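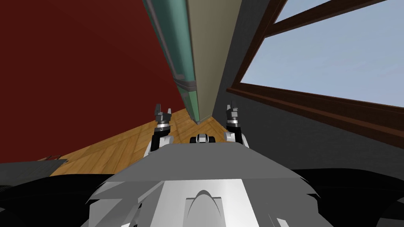

Speaker notes: Moisture in solid masonry walls, and why the paint gets blamed
Heidrun Wallner
Slot is 4 p.m., second room. Slides are numbered; notes follow the slide order.

Slide 1. Title
Say name, say that I survey older buildings and do not sell coatings. Questions at the end, except for terms, which people should stop me on.

Slide 2. The complaint
The usual call: an interior wall was repainted, and within a year the paint blistered near the floor. The owner has already scraped and repainted once. Ask the room how many have had this call. Wait for hands.

Slide 3. Where the water comes from
Four sources, in the order I check them.
Leaks from gutters, downspouts and supply pipes.
Rain driven into the wall face.
Condensation on cold surfaces.
Ground moisture drawn up through the masonry.
Stress that the last one is diagnosed far too often. Ground level raised against the wall by a patio or flower bed explains many of the cases that arrive on my desk labeled rising damp.

Slide 4. How a wall dries
A solid wall with lime mortar takes in water and gives it back by evaporation from both faces. The rate depends on air movement, surface temperature and the vapor resistance of the finish. Put a dense film on one face and drying slows on that side. Put cement render on the other and the wall has very little left to work with. Point at the arrows. The long arrow is the lime-finished face.

Slide 5. Salts
Water carries dissolved salts toward the drying face. If evaporation happens at the surface, crystals form there and can be brushed off. If it happens behind the paint, they form behind the paint and push it away. Do not wash the salts back in. Dry brush, vacuum, repeat.

Slide 6. Meters
Handheld pin meters are calibrated for wood. On plaster they give relative values only, and salts raise the reading. I have had a meter show 99 on a wall that was dry by weight. Use the meter to map a pattern, then drill a sample and weigh it before and after oven drying. Leave this slide up a little longer; people photograph the table.

Slide 7. Case: the Núñez house, Gromimcombe
Brick, 8 rooms, one party wall. Blistering along the hall and the back room. Two earlier contractors had quoted for chemical injection. Drilled samples were wettest at mid-height, which does not fit ground moisture. The cause was a cracked downspout elbow behind a trellis. The repair bill was 1245, parts and labor, including the scaffold tower. Plaster was left bare over the winter and limewashed the following October.

Slide 8. Case: Breda
Short version if time is tight: skip the floor plan. Rented ground-floor unit, sealed vents, laundry dried indoors. Humidity logger ran for over 8 weeks. The cold corner behind the wardrobe was condensation. Vents reopened, wardrobe pulled forward.

Slide 9. Choosing a finish
Read the vapor resistance on the data sheet and ignore the word "breathable" on the can. The Claleo limewash in the sample tray is there so people can handle a painted tile next to a bare one. Pass the tray left to right. Mention that limewash rubs off on coats and needs several thin layers.

Slide 10. Order of work
Fix the leak. Lower the ground. Open the vents. Wait. Then decorate. On waiting, give the range for thick walls in months and expect objections.

Slide 11. References and contact
Leave up during questions. If asked about injected barriers, go back to slide 3.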